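운동실 정비 노트 / 5월, 수요일
읽는 시간 8분

오전 9시 조금 넘어서 시작. 오늘 할 일은 메디신볼 선반 정리 하나였는데, 늘 그렇듯 하나로 끝나지 않았다. 다음에 이 방을 맡을 사람과 석 달 뒤의 나를 위해 적어 둔다. 석 달 뒤의 나는 보통 아무것도 기억하지 못한다.

1. 출발점

지난주에 미에치스와프(Mieczysław Witkowska)가 메모판에 "공이 또 이사 갔음"이라고 써 놓았다. 이 방의 공은 발이 없는데 이사를 자주 다닌다. 한 개는 매트 더미 뒤, 한 개는 스트레칭 구역 벤치 밑, 한 개는 옆방 문을 괴는 데 쓰이고 있었다. 문 괴던 공은 회수했고, 옆방에서는 문이 자꾸 닫힌다고 항의가 들어왔다. 고무 쐐기를 하나 사 주기로 했다. 예산은 소모품 항목.

2. 닦기

물 800ml에 중성세제 12ml. 작년에 누가 눈대중으로 탔다가 공이 미끄러워져서 한동안 아무도 벽 던지기를 못 했으니 계량컵을 쓸 것. 계량컵은 싱크대 왼쪽 서랍에 있다. 있어야 한다. 오늘은 커피 원두 봉지 안에 있었다.

순서: 마른 천으로 먼지 → 세제 천 → 맑은 물 천 → 마른 천. 솔기 사이에 초크 가루가 끼는데 칫솔이 제일 낫다. 철솔은 안 된다. 누가 그런 걸 쓰겠냐고 하겠지만 공구함에 철솔이 나와 있었다.

손바닥 그림이 있는 공은 그림 위를 세게 문지르지 말 것. 흰 손은 아직 또렷한데, 불그스름한 주황색 쪽은 이미 꽤 흐리다. 원래 그런 색인지 우리가 닦아서 그렇게 만든 건지 의견이 갈린다. 나는 우리 쪽에 건다. 그 그림을 "여기에 손을 대시오"라는 안내로 읽는 사람이 있고 그냥 장식으로 읽는 사람이 있는데, 안내라고 믿는 쪽이 대체로 자세가 더 이상하다.

3. 선반

선반은 Prinmont에서 들인 검은 철제 랙. 조립 설명서에는 "두 사람, 한 시간"이라고 되어 있었고 우리는 세 사람이 오후를 다 썼다. 볼트는 작년 가을에 한 번 조인 뒤로 손을 안 댔다. 오늘 육각 렌치로 전부 다시 확인. 왼쪽 위 브래킷 쪽이 약간 헐거워서 반 바퀴쯤 더 조였다. 나머지는 이상 없음.

위 칸 레일은 육안으로는 수평 같은데 수평계를 올리면 기포가 살짝 한쪽으로 간다. 바닥 탓인지 랙 탓인지 모르겠다. 바닥 탓이라고 하면 시설팀 일이 되고 랙 탓이라고 하면 내 일이 된다. 일단 바닥 탓으로 기록한다. 농담이고, 다음에 랙을 30분만 비울 수 있으면 다리 밑에 받침을 넣어 보고 다시 재겠다.

벽과의 간격도 쟀다. 뒤쪽 다리에서 벽까지 200mm. 걸레 자루가 들어가는 폭이라 이대로 둔다. 예전에 벽에 바짝 붙여 놓았을 때는 그 뒤에서 수건, 줄넘기 손잡이, 그리고 Trevton 로고가 박힌 물병이 나왔다. 물병 주인은 지금도 찾는 중. 분실물 상자에 넣어 뒀고, 안은 들여다보지 않았다.

4. 배치 규칙 (또 바뀜)

지금까지의 규칙 변천:
- 처음: 무게순. 표기가 지워진 공이 생기면서 흐지부지.
- 그다음: 색깔순. 공이 거의 다 검다는 사실을 간과함.
- 그다음: 쓴 사람이 알아서. 결과는 1번 항목 참조.
- 이번: 큰 공은 왼쪽, 작은 공은 오른쪽. 위 칸 오른쪽 끝은 비워 둔다.

오른쪽 끝을 비우자는 건 미에치스와프 의견이다. 꽉 채우면 가운데 공을 뺄 때 옆 공이 따라 나온다는 것. 나는 빈자리가 있으면 누가 거기에 텀블러를 올려놓는다고 반대했다. 둘 다 맞는 말이라 투표를 했고 내가 졌다. 점심 전에 첫 텀블러가 올라왔다. 시각까지 적어 두려다 참았다.

꺼내고 넣는 법도 이참에 한 줄. 양손으로 공 양옆을 감싸 잡고, 레일 턱을 넘겨서 내려놓을 것. 한 손으로 밀어 올려서 턱에 걸쳐 두는 사람이 있는데, 걸쳐진 공은 본인이 나간 뒤에 떨어진다. 떨어지는 소리는 아래층에서 더 잘 들린다. 아래층에서 전화가 오면 받는 건 나다.

5. 라벨

공에 직접 붙이는 스티커는 포기. 땀과 세제에 이틀을 못 버틴다. Orkora 열전사 라벨을 써 봤는데 공은 둥글고 라벨은 평평해서 귀퉁이부터 일어난다. 레일 쪽에 붙이는 걸로 바꾸려고 한다. 레일은 길고 곧으니까 라벨 입장에서도 행복할 것이다. 글자는 크게. 지난번 글자는 쪼그려 앉아야 읽혔고, 그래서 다들 읽지 않고 운동이 됐다고 좋아했다.

라벨 재고는 한 롤에 324장짜리가 하나 있고, 시험 인쇄하다가 꽤 버렸다. 인쇄기가 "메디신"을 자꾸 "메디 신"으로 띄운다. 설정을 바꿔도 마찬가지라 원인은 모름. 당분간 신을 모시는 선반으로 두겠다.

6. 대여 장부

Henriques 쪽에서 수업용으로 공을 빌려 갈 수 있냐고 다시 물어 왔다. 지난번 건은 반납이 늦어져서 장부에 빨간 줄이 두 개 있다. 이번엔 조건을 걸었다. 가져가는 사람 이름과 돌아오는 날짜를 쓸 것, 그리고 돌아올 때 모래가 묻어 있지 않을 것. 모래가 왜 묻었는지는 그때도 못 들었다.

장부를 넘기다 보니 올해 대여 기록이 거의 200건이다. 그중 절반은 필체가 같다. 누군지 알고 있고, 본인도 내가 안다는 걸 안다. 운동을 열심히 하는 건 좋은데 반납란도 채워 주면 더 좋겠다.

7. 남은 일

- 고무 쐐기 주문 (옆방용)
- 레일 라벨 인쇄, 띄어쓰기 해결되면
- 랙 다리 받침 시험
- 철솔은 공구함 맨 아래 칸으로. 오늘 내려놓았음.
- 칫솔 새것. 욕실에서 가져오지 말 것, 이건 나에게 하는 말.
- 흰 손바닥 공 솔기 한 군데 실이 조금 일어난 것 같음. 내 눈이 침침한 걸 수도 있으니 낮에 다시 볼 것.

오후 4시에 걸레 널고 끝. 선반 앞을 지나가던 사람이 "뭐가 달라졌어요?"라고 물었다. 큰 공이 왼쪽이라고 알려 줬다. 그렇군요, 하고 갔다.

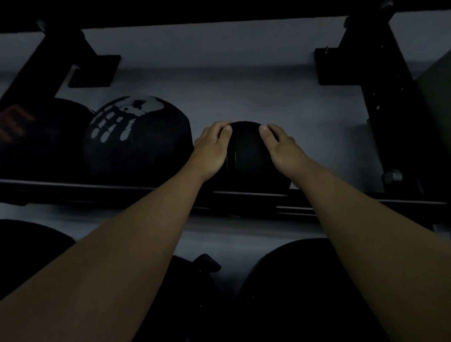
참, 배치 규칙은 금요일 회의 전에 메모판에도 옮겨 적어야 한다. 노트에만 있으면 나만 지키게 되는데 작년에 이미 해 봤다. 메모판 마커가 말라 있어서 그것도 주문 목록에 추가. 검은색으로 두 자루.

이 사이트는 로그인 유지를 위해 쿠키를 사용합니다. [동의] [설정]
문의: 운동실 정비 담당 | 맨 위로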